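Olisik Packing Cell: Equipment Progress Report
28/07/2026
By the Olisik project office, Ullstead

Spending to date stands at 44 percent of the approved equipment budget. Both arms and their grippers have been delivered and mounted at the Ullstead bench. The spare finger sets ordered from Eynon in May remain outstanding, with a quoted lead time of 14 weeks.

Bench work is limited to carton forming with plain brown corrugated cardboard boxes. Each one is supplied flat and folded into an open tray with an attached lid. One arm holds the blank while the second waits by the folded tray.

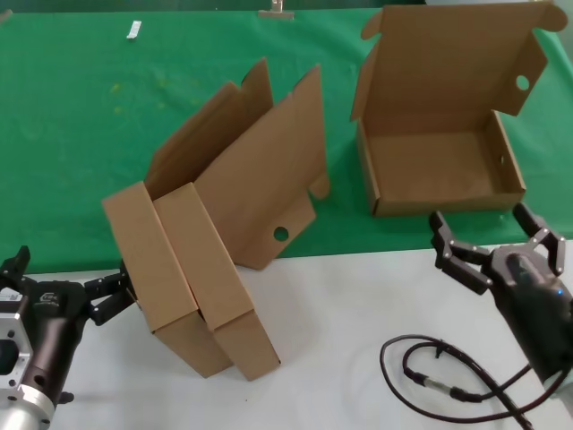 Zenance has quoted for a fixed folding jig and a blank magazine. We recommend buying the jig this quarter and deferring the magazine until the carton design is frozen. Blanks will be loaded by hand until then, at a planned rate of 40 per shift.

Cable routing and a permanent work surface are not in the current budget. A revised request covering both will be submitted within 4 weeks, together with the maintenance contract terms.

Related items
Olisik: gripper selection note
Ullstead bench: power and air requirements
Eynon spare parts schedule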